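Simulation open day, Fandumberg site, 03/12/2025

The Fandumberg site opened its simulation room to visitors for one afternoon. Most of the space was given to Grurko, the kitchen environment in which household robot policies are trained and tested before any hardware is involved. The program is run jointly by Funon, which supplies the arms, and Shen, which wrote the scene generator. This page collects the rendered material from the sink station, with notes on what was said there. Slides from the other stations will go up separately in December.

## What the station demonstrated

Grurko builds a kitchen from parts: a counter, a basin, a faucet, one or more wall openings, a wall finish and a set of loose objects. Each part has a library of meshes and a library of materials, and the two are drawn independently. A marble counter can be paired with any window frame color. Scenes are not curated for good taste, and several visitors remarked on the combinations.

The station operator generated scenes on request and stepped through them on the main display. A batch for the demonstration was 16 scenes. A normal overnight batch is 2000, of which 1000 go to training and the remainder are divided between validation and regression checks.

## How objects are placed

Placement runs in 2 passes. The first pass puts fixed items in position and checks them against the counter geometry. The second pass samples loose items and their poses. Dishes are placed before food, so that food can be assigned to a dish or directly to the counter.

Intersections are tested against simplified collision shapes. A visitor asked how much error this introduces. The operator's answer was that it depends on the object. Convex items are handled well. Thin handles, jar lids and anything with an irregular outline are handled less well, and their visual mesh can extend past the collision shape. The scene is kept if the solver settles within its step limit.

Scale is also sampled. The range is wide on purpose for primitives such as spheres and boxes, and narrow for crockery and food. A policy that has only met objects of plausible size tends to lean on size as a cue, and the Shen team wanted that cue weakened.

## Lighting and materials

The demonstration used the even lighting preset, which gives soft shadows and keeps render time low. Two other presets exist, a side light and a low evening light, and both were shown briefly. Reflective surfaces are the expensive part. Chrome fittings against a pale wall are a known difficulty for the segmentation model, and the sink station keeps a separate score for them.

Tile and stone textures are tiled from small source patches. Repetition is visible at close range on some of them. The replacement set is finished but has not been merged, as it changes the baseline numbers.

## Questions taken at the station

Several people asked about water. Grurko does not simulate it. The faucet is a rigid fixture with an optional joint on the lever, and the joint was disabled for the open day build.

There was also a question about moving between rendered and real kitchens. Funon keeps a test counter with a real sink in the adjoining lab. Policies are moved to it only after they pass the regression set, and the arm is speed-limited for its first session. The lab was not part of the visitor route.

One visitor asked for the scene files. The generator is internal at present. The object list and the placement rules are in the handout, which is available from the front desk on request. The handout gives the default sampling ranges; the ranges used on the open day build differ for primitives only.

## Gallery: sink station

Red sphere at the basin, with crockery and food on either side. The highlight on the sphere comes from the gloss setting, and the shading inside the basin is typical of the even preset.

Left of the sink, a loaf on a round plate and a small jar on the counter. Both are loose items. The brush on the right belongs to the thin-handle group described above.

Chrome faucet centered below a strip of white tile, between a brown-framed window and a navy one. The small beige object against the navy panes is at the lower left.
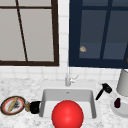 **Can a policy be trained only on generated kitchens and then used on the real counter?**

It can be started that way, but the current procedure adds a short period of tuning on recordings from the test counter before the arm is run at full speed.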